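Recording Demonstrations for the Laundry Loading Task

Operator guide, Cerno project
Kutwood Robotics Laboratory

Use this procedure to record demonstrations in which the two-arm robot moves clothing from a basket into a front-loading washing machine. Operators must have completed the general safety briefing before starting. Each session produces 43 episodes and is staffed by two operators: one controls the arms and the other resets the work area.

Before the session

Place the basket on the floor in front of the washing machine, between the arms. Put the day's garments in it without folding them. Check that the drum is empty and the door is closed. Move the arms slowly through their full reach and confirm that no cable pulls tight or catches on the basket rim.

Open Flurnamus on the workstation and select the laundry loading task. Enter the garment set number in the notes field. Confirm that the head camera view shows both grippers, the basket, and the glass of the door. If any of these is missing, adjust the head before recording. The head must then stay fixed until the session ends.

Recording an episode

1. Bring both arms to the start position and press Record.
2. Hold still for two seconds.
3. Open the door with the gripper on the latch side.
4. Lift one garment at a time and release it inside the drum. If a garment falls, pick it up and continue. Recoveries of this kind are useful to the model and should be kept.
5. Close the door, return to the start position, and press Stop.

An episode may not run longer than 400 seconds. Work at a steady pace and avoid pausing over the basket, as the model will learn the pauses as well.

Between episodes

The second operator empties the drum and returns the garments to the basket in a new arrangement. Shift the basket by up to 5 centimeters after each episode. Do not enter the work area until the arms have been disabled.

Labeling and upload

Mark each episode as complete, recovered, or failed. Failed episodes are uploaded with the others and sorted later in Pruitt. Do not trim recordings at the workstation.
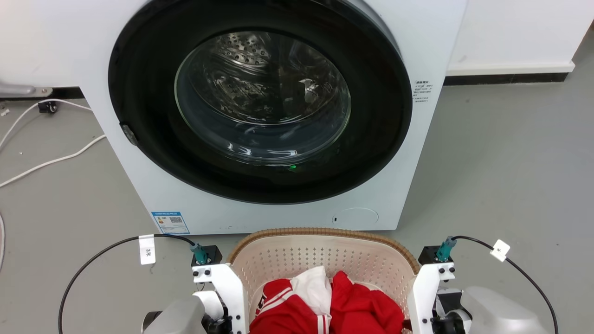 Page last changed: 19 Mar 2018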